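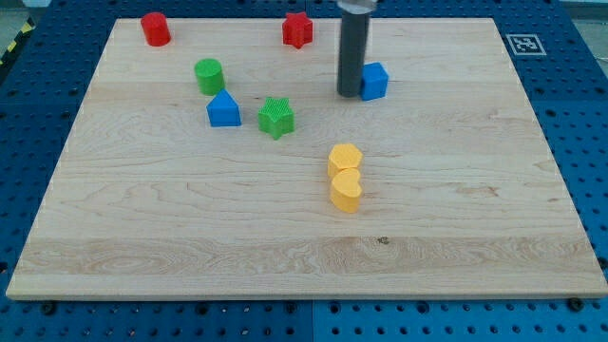
Gavin Matheson asked under my last post whether printed blocks are worth the trouble when a bag of wooden ones costs so little. Fair question. Short thread.

2/ I wanted odd shapes. Stars and a little house are hard to find in the same size as plain cylinders and cubes. Printing let me pick the shapes and keep the colors to red, green, blue and yellow-orange.

3/ The ridges on the sides are from the layers. I sanded one star back in August and it looked worse, so I left the rest alone.

4/ The maple board came from a shelf I took down in Nundham. 300 grit, then mineral oil – two thin coats. It has a small dark knot or spot and I kept it.

5/ Gavin also asked about sorting. My niece goes by color first. My nephew goes by shape and gets annoyed if you mix in a star. Both are 5.

6/ Things I'd change: the house tips over if you stand it on its point, obviously, but they keep trying. A wider peak would help.

7/ Next set is for Gillespie Morrison in Dunbar, who wants more stars and no yellow. Will post when they're printed.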